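Measuring What Patients Tell Us: Recall and Response Shift
Handout for week 6, Health Outcomes Methods

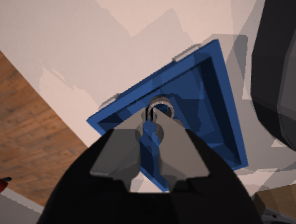
Last week we left the patient holding a questionnaire and a pen that may or may not work. We now have to ask what happens when that patient is handed the same questionnaire again, three months later, and gives a different answer.

The easy reading is that something changed. The harder question is what.

1. Recall period

Every symptom question carries a time window, even when the author forgot to print one. "How bad was your pain?" will be answered for this morning by one person and for the whole of January by the next. Put the window in the item. Then put it at the top of the page as well, as people skip the top of the page.

Short windows (24 hours) give cleaner answers and miss anything that comes and goes. Long windows catch the bad week but invite people to report the worst day, the latest day, or some private blend of the two. Asking someone to average their fatigue over six months is asking for a number, and you will get one.

Rule of thumb for this course: the window should fit how fast the symptom moves. Migraine and stiff knees do not belong on the same clock.

2. Response shift

A patient rates her health as 3 out of 10 before treatment. Afterward she walks no farther, sleeps no better, and rates it 6. Three things may have moved:

Her yardstick. She has since met people who are much worse off.
Her priorities. Stairs used to matter. Now she lives on one floor and cares about her hands.
Her idea of the thing itself. "Health" used to mean no symptoms and now means getting through a dinner.

Statisticians tend to call this bias. Patients tend to call it coping. Decide which you mean before you correct for it, because the correction will happily remove a real benefit of care.

3. The then-test

At follow-up, ask the patient to rate how they were at baseline, looking back. Compare that with what they said at the time. The gap is supposed to be the shift in yardstick.

You will notice that this cures a problem of judgment with a dose of memory, which we complained about in section 1. It is still widely used. It is cheap.

4. Worked case: the Predcombe data

The Predcombe set on the course page has 400 adults with long-term breathlessness, each surveyed twice with the Sleiman scale. Mean scores barely move. Before you write "no effect," plot the individual changes. A flat mean can hide a crowd of people heading in both directions.

Load the file in Daratix or whatever you prefer. The Nasis export has missing values coded as 99, and every year somebody reports a remarkable improvement in breathing.

For next session

Read the two papers in the folder. Rewrite the fatigue item on the last page of the Sleiman scale with a stated recall period, and defend your choice in up to 400 words. Bring your change plot, with the axes labeled.

Notes revised March 22, 2021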